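Chapter 6
Sorting Small Things

Start with the table, before the tray. A cloth down first – small parts skid on a bare top. Then everything out where you can see it, boxes open, cards still in them.
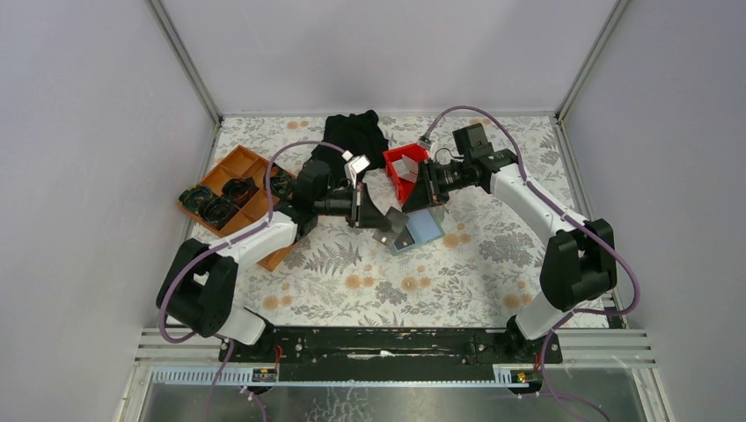
Fig. 6.1 Red box with its card, compartmented tray at left.

Flat pieces get lost on a busy pattern. Watch for clear sheets especialy. Krishnan sorts by size, Bretness by use – we follow Bretness untill page 126.

Shiyu Lü, Jellitz Household Texts. All rights reserved. Back to top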